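Section 2: Collecting demonstrations by teleoperation

In the first section we moved the arm by hand and recorded the joint positions. From here on you drive it remotely, in simulation, using the wrist view. The practice task in the Enus simulator has two open boxes, one red and one yellow, above a white tabletop. Keep the fingers open while you approach, and slow down before the tips get near an edge.

Each student records 40 demonstrations. Vary the starting pose between runs. If you always start from the same place, the policy learns one path and little else. Keep failed runs in a separate folder - do not delete them.
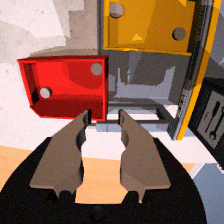
Pangilinan objects that hand guiding gives smoother paths than any remote control, and that students should do all their recording that way. The point about smoothness is fair. The trouble is that a hand on the arm blocks the cameras on the real cell, and the recorded forces include the person's push. We use hand guiding for waypoints and teleoperation for full runs.

Before next time, read the Maltamville notes on action delay. Trim idle time from the start of each run - a long pause teaches the robot to wait. Runs over 400 steps should be redone.

Wullbridge Robotics Teaching Lab, Room 692 | Contact the course office | Back to top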